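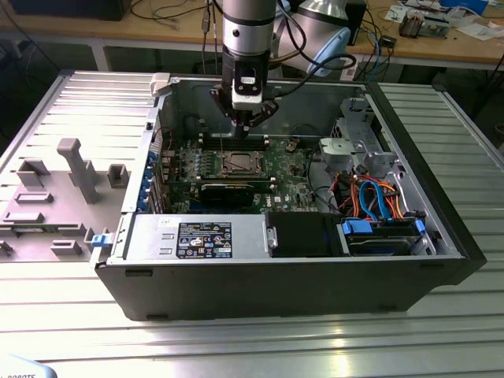 Tower on its side on the slotted table, cover off. Processor socket near the center, memory slots above it, blue and orange cables by the drive cage.

**March, workshop notebook, started 10:00**

Today I continue with the old office tower from the Fahmy lot. The purpose is to learn if we can keep this board for the Runell bench, or if it goes to the parts shelf.

It is more comfortable to work with the case lying down. When it stands, I must hold the screwdriver and the small lamp at the same time, and my hand covers everything I want to see. The table grooves collect screws very well, so please put them in the lid of the jar and not on the table. Last time I spent a long time with a magnet on a string.

Memory: the plan is 2 modules of 4 GB, in matching slots. Read the small print on the board before you choose the slots, the order is not the same as in the Trunus machines. Push on both ends until the clips close. I wrote this already in the Utunora notes, but I repeat it because I made the mistake again myself.

Processor: leave the retention frame closed until the new paste arrives. I do not like to have the socket open in a room where people cut cardboard.

Graphics card: it is the low-profile kind and it can stay. The blue clips on the rear panel are stiff. Press from the side, slowly — a broken one is difficult to replace.

Cables: this is the part I like least. The blue data cables and the orange and red power leads are twisted together near the drives, and I would like to have them separate before we close the case. I will label both ends of each data cable with tape first. We have roughly 700 cable ties in the drawer, so there is no reason to save them.

Still to do:

- blow the dust from the drive cage, outside, not in the room
- check that the thin fan cable cannot touch the fan blades
- move the side cover, it is flat on the table to the left of the case
- ask if the Runell bench needs the drives or only the board

Stopped at 4 for today. The case stays on the table, please do not stand it up.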